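Week 4: Keys, Curves and the Patience to Leave Things Alone

Reading time: 6 min

Welcome back, everyone. Last week we finished rigging the little walking lantern, and most of you sent me files in which it could lean, squash and swing its handle without falling to bits, which made me very happy. This week we make it move on purpose. These notes cover what I said in class, plus a few things I meant to say and forgot while I was hunting for the projector cable.

Start with the timeline

Your shot is 300 frames long at 24 frames per second, so you have twelve and a half seconds to play with. That sounds tiny until you try to fill it! Before you set a single key, get up from your chair and act the walk out with a stopwatch. Do it a few times, and write down where the weight lands. Mireille Boyer, who taught me this when I was a very impatient student, used to make us do it in the corridor with an umbrella in one hand, and I still do it with an umbrella if there is one nearby.

Once you have your timings, put in your main poses and nothing else. We call this blocking. Set the curves to stepped (or constant, depending on which program you are in) so that the lantern pops from one pose to the next like a slide show. It will look dreadful, and you should leave it looking dreadful for a good while. All you want to know at this stage is whether somebody can follow the story from the poses. If they can't, smoother curves won't rescue you.

For our shot the main poses are these:

- lantern asleep, handle drooping to the left
- wakes, small lift, handle overshoots
- looks toward the door
- first step, a heavy one
- walk (two full cycles)
- stops, flame dips, settles

Moving from blocking to spline

When you switch the curves over to spline, everything goes soft and floaty, as if the lantern were walking along the bottom of a swimming pool. Please don't panic. The computer is easing in and out of every pose because it has no idea which ones matter. Your job now is to open the curve editor and tell it.

Take the vertical curve on the body first. A foot hitting the ground is a hard event, so the body should reach its low point just after contact and come back up with some spring. If your curve is a gentle row of hills with evenly rounded valleys, sharpen the valleys a little and hold the tops a frame or two longer. Then look at the foot controls. While a foot is planted, its position curves should be flat, dead flat, and if they bulge between two keys with the same value you'll see the foot slide. Flatten those handles by hand.

Several people asked me how many keys is too many. Şükran Kaplan brought in her file from last year for us to look at, and the handle alone had 438 keys on it, most of them left over from fixing other keys. She ended up deleting the lot and doing it again with 46, and I think you'll agree from the playback that the second version has far more life in it. I wouldn't treat either figure as a target. But if you are nudging a key to repair the last nudge — and we have all been there at one in the morning — delete that stretch and go back to your poses.

Overlap and drag

The handle of the lantern is attached at two points and has no muscles of its own. So it follows. When the body sets off, the handle stays behind for a moment, and when the body stops the handle carries on, swings past and comes back. The quickest way to get a first pass is to copy the body's rotation onto the handle, slide those keys two or three frames later, and then make the extremes a bit bigger. After that you'll want to adjust by eye, since a straight copy always looks like a straight copy.

Benoît Courtois asked whether he could use a physics simulation for this. You can, and in a production you very well might, but for this assignment I'd like it done by hand so you get a feeling for the spacing. Valentin Tessier has kindly put his old bouncing-rope exercise in the shared folder under Arnel, and it's lovely practice if drag still feels slippery to you.

Staging the walk

A few words about the room itself, as some of you have already begun building yours. Keep it plain. The lantern has to be readable at all times, so give it a clear path and put your brightest light where you want us to look. Large floor tiles are a great help to a beginner: the grout lines give you perspective for free, and they also show up a sliding foot at once, which you may not thank me for. Keep furniture to the sides. A table is handy for scale, and its legs make nice uprights for the lantern to pass behind. 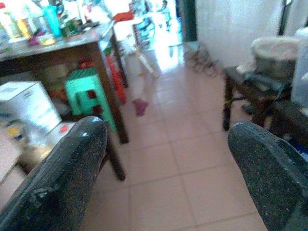

Fig. 4.1. Tiled floor, table at left, bright doorway beyond.

Set your camera low and, for this week, lock it. I know a drifting camera is tempting, but it hides weak animation, and I want to see yours. If you need a lens to start from, Shona Lowther uses 57 mm in her demo file for nearly everything on the lantern, and it keeps the proportions pleasant without flattening the room.

Light only enough to see by. One area light at the door end and a dim fill will do nicely. We'll spend the whole of Week 6 on lighting, so anything prettier that you make now will probably get thrown away then.

For next time

Bring a playblast of your blocking pass and another of your first spline pass, both at full length, with the frame numbers burned into the corner. Save the working file as a new version each time you sit down (lantern_04a, lantern_04b and so on), and please pack your textures before uploading. I opened a lot of bright pink lanterns last week.

If you have time left over, watch the Besnard short again with the sound off and step through the moment when the kettle turns around. Note the frame where the eyes move, the frame where the spout moves and the frame where the lid catches up. We'll compare lists at the start of class, and then go on to faces.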